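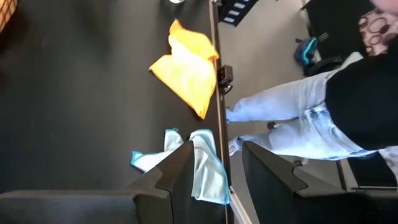

3.2 Workspace and cloth handling

The cell was put together in a shared workshop at Wistach, on a dark tabletop that was already there. We did not build an enclosure. The arm runs on the Dekis controller, and the gripper has two fingers which we left in their standard shape. One camera sits near the gripper and moves with it. A second camera is fixed and views the table and the baskets together.

The cloths are small and of several colours, some with a stitched border in a different shade. They are dropped on the table by hand and left as they fall. A cloth lying close to the edge of the table is harder to plan for, as one finger has to come down past the edge - we kept such starts in the set and marked them separately.

Grasp points are chosen by Gape, a short program that looks for raised folds and ignores flat areas. It was last changed in August, and the version used throughout this section is dated 2018-09-09. Each attempt is logged by Cosorer with both camera views. The log holds 411 attempts, of which 18 were dropped because one of the two views was missing.

Wire baskets stand side by side on the far side of the table (Figure 2). Their open grids let the fixed camera see part of the contents, but they also give thin fabric something to catch on. For this reason the arm lifts straight up from a basket before it moves sideways.
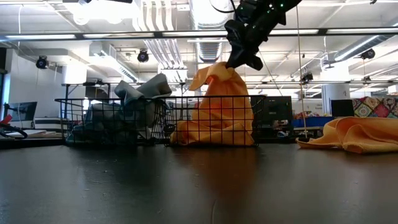

Figure 2. Gripper closed on an orange cloth at the right basket, with grey and teal cloths in the left basket.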